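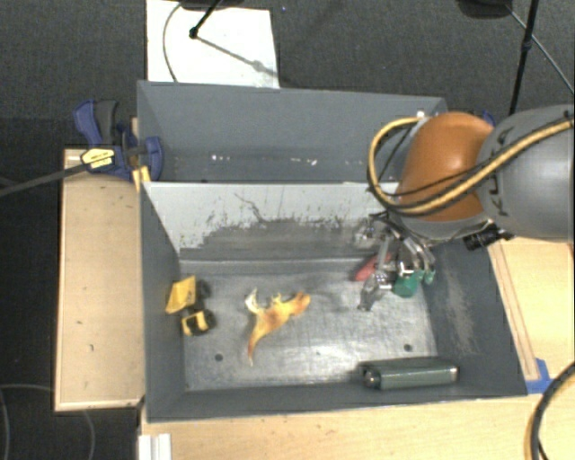
I finished the last of the bread flour in November and decided not to buy more until I had used up the rye. There were two bags of it at the back of the cupboard, both from the mill shop at Goltitz, and one was already past its date.

Rye dough is sticky and there is no point kneading it. I stir it with a wet spoon, scrape it into the tin and smooth the top with wet fingers. Delia Herrera gave me her starter last year and it has been fine on rye, though it rises faster than mine did and smells more of apples.

The first loaf was gummy in the middle. I had cut it the same evening. The second I left wrapped in a tea towel until the next day and it sliced properly. I now use 383 grams of water to a small tin, which sounds fussy, but that was what was in the jug the time it came out best.

Caraway seeds are good in it. Treacle I could take or leave. My neighbour Valentina had half a loaf with pickled herring and asked for the recipe, so I have written it on a card for her. One bag is gone and the other is about half full.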